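2025-04-07
By Leonie Wiegand and Kieran Horgan
14 shares | 3 comments

4. Where the joins fall: shared tables at Flernley

4.1 Setting

The Flernley reading room was refurnished in November, when its old oak carrels were sent to auction and replaced by long communal surfaces in a colour the supplier calls "harbour" and everyone else calls grey. The stated aim was to encourage collaboration. We observed 72 visitors over the study period, of whom 65 agreed to a short interview afterwards, and our first finding is that people who come to a library to be left alone will go on being left alone, whatever the furniture has in mind.

What changed was the way they went about it. With no partitions to hide behind, visitors divided the tables using whatever the tables offered. Scarves, drink bottles and upright laptops were all pressed into service. The commonest boundary, though, was the join between one table section and the next, a line that no one had designed to mean anything. Fifty of our interviewees said they had treated a join as the edge of "their" part. One retired surveyor told us he had done so for a fortnight before noticing, and was a little embarrassed, given his former profession.

4.2 Joins as borders

Earlier work on shared desks (Stevens and Ye) treats the surface as continuous and measures the distance between sitters. We think this misses something. In our notes, a neighbour's elbow could come very close without comment so long as it stayed on its own side, while a single sheet of paper lying across the line drew glances, sighs and, in one instance, a ruler. The angle of the join mattered less than we had expected. A slanting line (Figure 3) was honoured much as a square one was, even though it gave one party a good deal more room than the other. 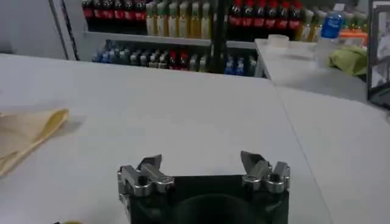
Figure 3. A straight seam between two grey table sections.

Visitors were well aware of the unfairness. Several had worked out which side was the generous one and arrived early to claim it. Mirjam Stevens, who kindly read a draft of this section, suggested we call the practice "seam-rushing". We have declined, though we note that she has since used it in two talks.

4.3 Wear and favour

We also asked whether signs of use affected where people sat. Interviewees claimed to prefer a clean, unmarked surface. Their behaviour told a different story – scuffed places were taken up at least as readily as fresh ones, and the regulars went straight to them. Afonso Magalhães has argued that faint wear reassures newcomers that sitting there is allowed. Our interviews neither support nor sink this view. The most detailed answer we received on the subject concerned the radiator.

Two limits should be noted. The room was never full during our visits, so we can't say how the borders would hold up under the pressure of exams. And both authors, on reviewing their own field notes, found that they had sat at opposite ends of the same table throughout, with a join between them.

Contact the authors | © Flernley Papers | Back to top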